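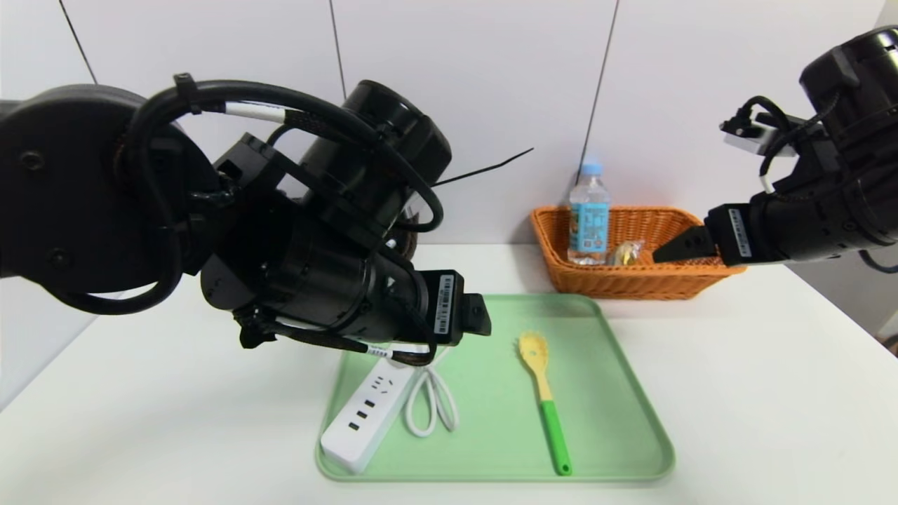
5 August 2024. Equipment list for the second bench, to go in with the Mevimmont bid. We have 600 left on the small parts line and I would like most of it spent on cables and fingers. The loose cables under the left gripper want proper sleeving, and the black fingers on both arms need spares on the shelf before we start the longer runs. Singhal quoted 82 per finger set, Plarkero 78 but with carriage on top, so much the same. Two sets either way.

Sleeving kit from Jerico is 99. One kit should do both arms.

Props: keep the wicker basket and the green tray, no need to buy more. Another spatula and a few snack packets can come out of petty cash.

Not asking for a third arm. That was turned down in May and the table is too short anyway.

To do: check Plarkero's carriage charge, get Singhal's quote in writing.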